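Wood grain

Wood grain is the arrangement, direction and appearance of the fibers in a piece of wood. The term is used loosely in the timber trade and may refer to the lengthwise alignment of the cells, to the pattern seen on a cut surface, or to the relative size of the pores. The last of these is more correctly called texture.

Formation

Most of the cells in a tree trunk are long and narrow and lie parallel to the stem. In temperate climates a tree adds one growth ring each year, made up of a paler earlywood band laid down in spring and a denser latewood band laid down in summer. When a log is sawn lengthwise, these bands are exposed as streaks, arches or ovals, depending on the angle of the cut.

Types of grain

Straight grain runs parallel to the long axis of the board. Spiral grain winds around the trunk and tends to make sawn boards twist as they dry. Interlocked grain occurs when the direction of the spiral reverses at intervals, and is common in tropical hardwoods. Wavy grain results from regular undulations in the fibers and gives the banded figure known as fiddleback. Irregular grain is found near knots, burls and crotches.

Effect of sawing

Plain-sawn boards are cut at a low angle to the growth rings and usually show arched or flame-like markings. Quarter-sawn boards are cut with the rings at 60 to 90 degrees to the face, and show narrow, nearly parallel lines. Rift-sawn boards fall between the two. Quarter-sawn stock is more stable in width, but the method yields less usable timber from each log. 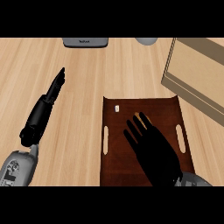
Rendering: Habibur Bhattacharjee / Graneo. Light wood surface with lengthwise grain.

Grain direction in woodworking

Planing with the grain lifts a clean shaving. Planing against it can split the fibers ahead of the blade, a defect called tearout. End grain absorbs stain and glue much faster than face grain and is often sealed before finishing. Sanding is done along the grain, commonly starting at 80 grit, as scratches across the fibers remain visible under a clear finish.

Strength

Wood is anisotropic. Its tensile strength along the grain is many times its strength across it, and a small deviation in fiber direction lowers the load a beam can carry. Grading rules therefore set limits on slope of grain, expressed as a ratio of deviation to length.

Artificial grain

Imitation grain may be painted by hand with combs and rockers, printed on paper for laminates, or generated by software. Printed patterns repeat at a fixed interval set by the circumference of the printing cylinder.

See also
Figure (wood)
Growth ring
Knot (wood)
Quarter sawing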